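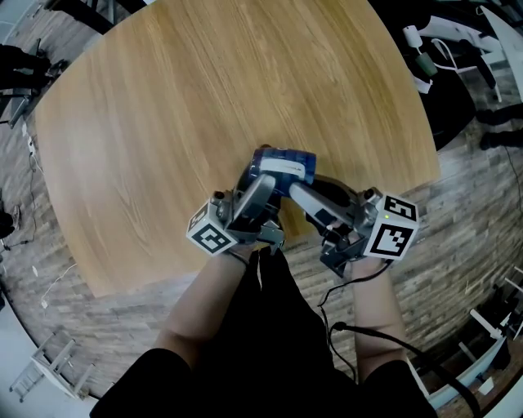 Workshop tips: two-gripper demonstrations at a table

These are the habits that made a difference when we collected 400 demonstrations for the Jultton handover study. The policy trained on the first batch finished the pick-and-pass task in 71 of 187 trials. After we changed the points below and recorded again, it finished 78 more than that on the same number.

Start with the marker cubes. Wipe the faces with a dry cloth before each session and check the corners for lifting. A cube that has shifted on its mount will still track, but the finger position comes out wrong for every recording until someone notices. Redo the calibration whenever a gripper gets dropped.

Bring both fingers in at the same speed. If one side arrives early it pushes the object, and the policy learns the push. Squeeze just enough to lift.

Keep the marker faces turned toward the head camera. Elbows a little out helps. When the wrists roll inward, one cube covers the other and the track drops - we threw away about a tenth of the first batch for that.

Route cables down the forearm with some slack at the wrist. Tight cables tug on the gripper when you reach across the table.

Plain dark sleeves are best. Patterned cuffs gave us false marker detections twice.

Use round things early on. Cylinders roll if the grip is uneven, so mistakes show up right away. Boxes hide them.

Change the start position every time, including the corners of the table. In the Akanda runs we always started near the middle, and the policy was close to useless anywhere else.

Stop after 40 minutes. Grips get sloppy, and sloppy grips cost more to sort out later than the break does.

Label failures as you go and keep them in a separate folder. We used them in September to train the Tonia success checker.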